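Utwood 2244 Work Table with Wall Panels: Review After One Winter

Posted Mar 31, 2020
Filed under: Furniture, Work Tables

I bought the Utwood 2244 in September to replace a folding table that had a bad leg. It is a plain work table with three wall panels that stand up at the back and sides. You can buy the table without the panels, but the panels were what I wanted. Small parts used to roll off the back of the old table and end up behind the radiator.

Delivery and packing

It came from Gál, the furniture outlet on the Hirkstead road, in three cartons. The top was in one, the legs and rails in another, and the panels and corner posts in the third. The third carton came a week after the other two. I called and was told this is normal for the set with panels. It would help if the order page mentioned it.

One panel had a small dent along the bottom edge. It sits low enough that the table hides it, so I kept it. The top was well packed, with cardboard on every corner and a foam sheet on the face. There was a lot of tape.

Putting it together

The instructions are drawings only. They are clear for the legs and less clear for the posts. The left and right posts look the same, but the holes are not in the same places, and neither one is marked. I had the first one fully tightened before I found out. If you buy this table, hold both posts side by side, look at the holes, and put a piece of tape on the left one before you start.

The bolts are good. The hex key in the bag is soft and rounded off partway through the job, so use your own. The panels slide down into the posts and are held by a screw at the top and bottom. They went in without a fight on the left side. On the right I had to loosen the post, push the panel in, and tighten it again. Two people would make this easier, mainly for the back panel, which is wide and wants to lean.

Check the feet last. Mine needed two turns on one corner and nothing on the others.

Size and feel

The table is steady. I can lean on the front with both hands and it doesn't shift. If you push sideways on a panel it flexes a little at the top, and I wouldn't hang anything heavy from one. A calendar or a few paper notes are fine. The instructions give no weight limit for the panels at all, and Utwood's support line could not give me one either.

The height is fixed. It suits me sitting on a stool and is a bit low for standing. My old table had the same problem, so I am used to it, but taller people should measure first. 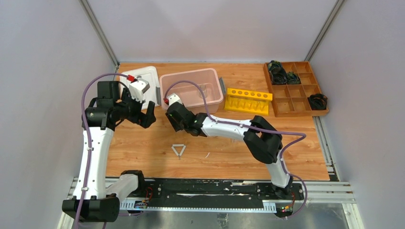
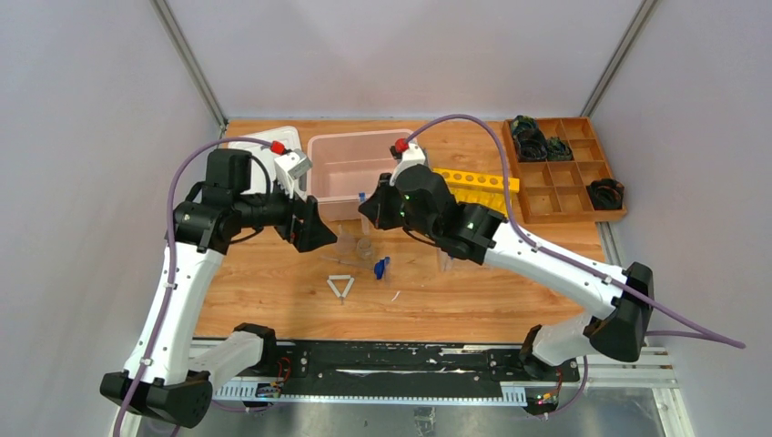
Walls on three sides, metal posts at the two back corners.

The top

The grain pattern is quiet, and you can find a dropped screw on it without much trouble. I have used a cutting mat for anything with a blade. One time I didn't, and there is now a short thin line near the front left that I can feel with a fingernail. Tea left overnight wiped off. Wood glue came off when dry with a plastic scraper. Permanent marker did not come off with water or dish soap, and I have left it alone.

I also tried it for repotting in February. The walls keep the soil from going over the back, and that saved a lot of sweeping. The soil does get into the seam where the top meets the back panel. I now put a Floratano potting tray down first. The seam needs a stiff brush or the narrow vacuum nozzle, and I clean it every few weeks.

The walls

The panels are gray with a plain finish. They show fingerprints if your hands are oily, and they wipe down with a damp cloth. I like the color. It is easy on the eyes, and it doesn't pull attention away from whatever is on the table.

They do affect the light. My window is on the left, and with the left panel up the near corner is dim by mid-afternoon. I tried a 3000 K clip lamp and found it too yellow for matching paint, so I changed the bulb. With the lamp clamped high and pointed down it is fine. If your room only has light from one side, think about which way the table will face before you put it together. Turning it afterward in a small room is a chore – I know because I did it.

The panels also make the table feel smaller when you work on something long. A curtain rod or a length of trim has to go across the front. You can leave a side panel off, but then the post on that side stands there with an empty slot in it.

Compared with the Hirkstead bench

Before this I borrowed a Hirkstead bench for a few weeks. It is heavier and has a drawer, and the drawer was useful. It has a low lip at the back and no side walls. Things still rolled off the sides. It also costs more. If you hammer or clamp a lot, get the Hirkstead. For light repair, model kits, sewing and plants I prefer the Utwood.

What I would change

Mark the posts left and right.
Put a strip along the back seam.
Include a better hex key, or none.
Sell the panels one at a time. Gál could only order the full set when I asked about replacing the dented one.

Cleaning and upkeep so far

I tightened all the bolts once, after the first month. Two of the leg bolts took a quarter turn. The panel screws had not moved. I checked them again last week and everything was still tight. The foot caps leave faint gray marks on vinyl flooring, so I put felt under them.

Rating: 7 out of 10. I would buy it again at the sale price. At full price I would wait for the next sale, and Gál seems to run one each September.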